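A Morning at Trilness, Where the Wool Gets Its Color

Dec 27, 2021
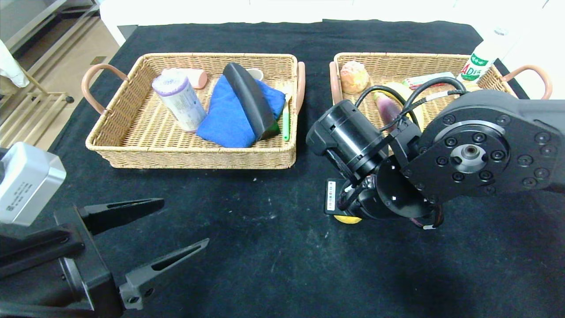 I had been meaning to visit the dyer behind Trilness ever since I knit my first shawl in her Grillarby sock yarn, and when she finally said come over, I was there before the kettle had boiled (sorry again!).

She started dyeing 11 years ago, with onion skins and a jam pot. "I ruined so much good wool," she told me, laughing. "My mother got brown socks every year and she wore them all, bless her."

These days she keeps 18 colors going, and her favorite is Lasilura, a soft gray green she spent most of November getting right. "I dyed 27 test skeins of that one. I'd love it in the morning and by supper I'd want to throw it out the window."

I asked if she ever gets tired of it, and she thought for a good long while. "Of winding, yes. Of color, never, though I could do without rinsing in winter."

The next batch of Lasilura goes up in the shop after New Year, and she's promised to put one skein aside for me.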